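Search this site Search Go

Folding the Awkward Things: notes for my talk at the Uvitz Room
Glenys Hopkin, 14 April 2026 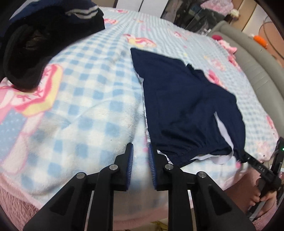
Do drawstring shorts need to be folded at all, or can they just go in the drawer?
They can go straight in the drawer if the drawer is only shorts and you don't mind a wrinkle, but a quick fold into thirds keeps the string from wandering off and tying itself to everything else.

(Leave the slide up while people find a chair. Say hello to the back row, they never get a hello.)

Good evening, and thank you for coming out to hear somebody talk about laundry. I had a whole opening planned with a history of ironing in it and my husband fell asleep during it, so we're going straight to the shorts.

So, navy shorts, on a gingham blanket, spread out and mostly flat. I want you to keep that "mostly" in mind for the next few minutes, because most of us try to start folding from mostly flat and then wonder why the pile leans. Look at how the edge bunches where it looks elastic. You can pat that down all evening and it will spring right back up at you, and I have stopped fighting it. Fold with the bunching, let it be the thick end, and put the thick end where you want it.

(Hold up my own pair now. The gray ones, in the tote, under the towels.)

The string first, always. On the slide there's a flat white ribbon or drawstring that bends and loops back under the gathered edge, and that loop is the bit I care about. If you fold over it you get a lump, and the next person to grab those shorts catches a finger in it and pulls the whole stack out. Draw both ends out to the same length, lay them down the middle of the shorts, and then leave them alone. Some people like to tie a bow. I used to tie a bow. A bow is lovely for about one wash and then you are picking at a knot with a fork.

Next, the lining. You can see a little silvery white peeking out along the long side. Slide your hand in through the leg, flat, like you're checking a pillowcase, and sweep the lining back toward the middle. It takes no time and it makes more difference than anything else I'll say tonight. Slippery linings creep. If you leave one twisted it will still be twisted in February when you go looking for your gym things with the best of intentions.

(Pause. Somebody will ask about pockets here. If they don't, ask it for them.)

Pockets! Turn them in, smooth them down, and please do feel inside them before anything goes near the washer. Rezaul Wickramasinghe, who many of you know from the Srisuk sewing evenings, once brought me a jacket that had been through with a whole packet of tissues, and we were finding bits of it in the rug until Easter. He has given me permission to tell that story, and he has also asked me to say that it was only the once.

Now the fold itself. Do this slowly, and do it twice, once facing them and once with my back to them so that left is left.

Lay the shorts face up. Bring one leg across onto the other, so the two outside edges meet. There's a little triangle that sticks out at the seat, everybody has it, tuck that in so you have a straight side. Then fold the leg end up a third, and the waist down over it. You should have a packet that sits up by itself on its long edge. If it flops over, it's usually the lining again, so open it and sweep it once more. Shake it out if you're cross with it. I do.

(Let them try with the ones in the basket. Walk around. Don't refold anybody's for them, Glenys.)

While your hands are busy I'd like to say a word about where you do this. I'm very fond of folding on the bed. It's the right height for my back, there's plenty of room, and if the washing is on the bed then I have to finish it before I can get in. A plush blanket does have some grip to it, though, and a slippery fabric will drag a bit when you slide it along. Lift and place it instead of pushing. If your blanket is checked, like the gingham one on the slide, you've got a free ruler as well! Line the side of the shorts up with a row of checks and you'll see straight away if you've gone crooked. I was folding for forty years before I noticed that.

On drawers. Stand the packets up in a row, like cards in a file, with the folded edge on top. Mine is an old Gralari chest with shallow drawers and I can get 22 pairs of things in the top one, shorts and swim trunks and the children's old team ones that I ought to have given away. I know it's 22 because my granddaughter made labels. Don't pack them in so tight that you need both hands to get one out. Leave yourself a gap the width of your palm.

If you don't have a drawer to spare, a shoebox does it. Lultutero, the little shop by the bus station, saves boxes for me if I ask nicely, and six of those side by side fit on my closet shelf.

(If we're running late, skip the swimwear part and go to questions.)

Swimwear is the same fold with one change, which is that I won't put it away the day it comes off the line. Give it a night over the back of a chair. A lining can feel dry to the hand and still be holding on to a bit of damp down in the seam, and then the whole drawer smells like a locker room.

Questions I had last time, in case I need them:

Somebody asked about rolling. I like rolling for a suitcase. At home the rolls come undone and I end up with a drawer of sausages.

Somebody asked about ironing shorts. Check the label, go cool, and keep the iron well away from anything shiny. I melted a stripe off a pair that way and it never did come off the iron.

Somebody asked what to do when one end of the string has vanished inside. Safety pin through the end, closed, and inch it along the casing. Put the radio on.

(Thank Rezaul for the chairs. Collect the basket. There are 41 handouts and they're in the blue folder, next to my glasses.)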